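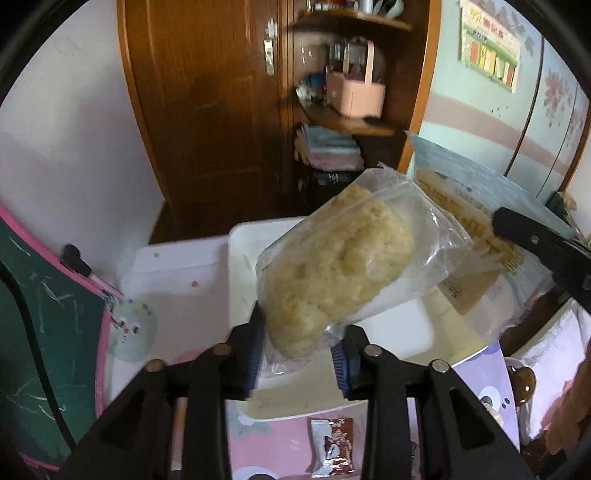
Parsa is a hand-held parallel gripper for recording manipulation demonstrations without a robot in the room. The operator closes the fingers directly on the object and the recorded finger opening and wrist path become the training signal for a policy that later runs on an arm. The unit was developed for studies of packaged food, where the outer surface of the object says little about where the load sits. A piece of bread in a clear bag is a typical case: the narrower end of the bread lies between the two ridged blue pads, while an empty, wrinkled section of the bag extends well past the bread on one side. A grasp planner that treats the whole bag as the object will place the fingers too far toward the empty part. Parsa records where a person puts them.

The current hardware revision is Parsa 2. It replaces the first revision in all respects except the pad mount, which is unchanged. Pads from the first revision fit.

Mechanism

Two fingers are carried on pinned linkage arms. The outer arms are opened with triangular cutouts to reduce weight at the front of the tool, where it has the most effect on wrist fatigue. Pins are metal and can be replaced individually with the supplied driver. A replaced pin does not need to match the finish of the others, but it must come from the same length class.

The fingers are black. The pads are dark blue, with ridges on the inner face. Ridged pads were selected after smooth pads of the same compound gave lower hold rates on thin film packaging. The ridges trap a fold of film and prevent the contents from turning about the contact line. They do not help on rigid cartons and have a small negative effect on glass. Smooth pads remain available for those objects.

Method

The tool is supplied with the collection procedure used in the Vakmont study by Hamidreza Talebi and Behrouz Ghorbani. The study asked whether demonstrations recorded in furnished rooms transfer better than the same number recorded at a bench with a plain background. Objects were bread, crimped snack packets and other flexible packages. Each demonstration consisted of a reach, a grasp, a lift and a placement.

The study set contains 1105 accepted demonstrations. A demonstration was accepted if the pose track was continuous from reach to release and the finger opening signal had no gaps. Accepted demonstrations include grasps that slipped and were corrected by the operator. These were kept on purpose. Policies trained without them tended to continue the lift after losing the object.

Tasks are performed with one tool or with two. In two-tool sessions both units share one clock, and the tool that is not holding the object should stay clear of the lift path until it is needed. The cable should be led over the forearm and away from the fingers.

Result

Each trained policy was evaluated in 50 trials on a fixed arm, using packages from the same categories but not the same individual items. The policy trained on furnished-room data outperformed the policy trained on bench data in every package category. The difference was largest for bags with a loose section and smallest for crimped packets, which hold their shape.

Two observations from the evaluation affect how the tool should be used.

First, reflections on clear film did not need to be suppressed during recording. An early version of the procedure called for diffuse lighting. Removing that requirement did not lower the grasp rate, and the resulting policy was less sensitive to the position of the lamp at test time.

Second, printed and patterned surfaces should be left in place. Policies trained over plain tables sometimes reached toward printed figures on a patterned one. Including such surfaces in the training set removed most of these errors. The procedure now requires that part of every collection be carried out over a patterned surface.

Limits

The method does not measure grip force. Finger opening is recorded, and force is inferred only where the object is stiff enough for the opening to stop changing. For bread and other soft goods the inference is poor. Users who need to limit crushing should add the Grerkeck pad sensor, which fits behind the standard pad and adds a second signal channel. The sensor was not used in the Vakmont study.

Transfer was tested on one arm only. The arm carried the same fingers and pads as the hand-held unit. Results with other end effectors should not be assumed to match.

Calibration

Calibrate the finger opening at the start of each session and again after any pad change. The routine takes about 10 minutes. Fully close the fingers, hold until the indicator is steady, fully open, hold again, and store. If the stored range differs from the previous one by more than the tolerance on the calibration card, check the linkage pins for play before recording.

Supplied with each unit

Gripper with ridged pads fitted
One pair of smooth pads
Cable and forearm strap
Pin driver and spare pins
Calibration card
Collection procedure, printed

Software

Recordings are written by the Wumitley logger, which stores images, pose and finger opening against a common time base. Files from the first revision can be read but carry no opening calibration and should not be mixed with newer files in one training set. A converter is planned for December.

Availability

Single units and two-tool sets are built to order. Replacement pads are stocked. Evaluation units can be requested by research groups on submission of a short description of the task and the intended objects.

Page revised Friday, September 20, 2019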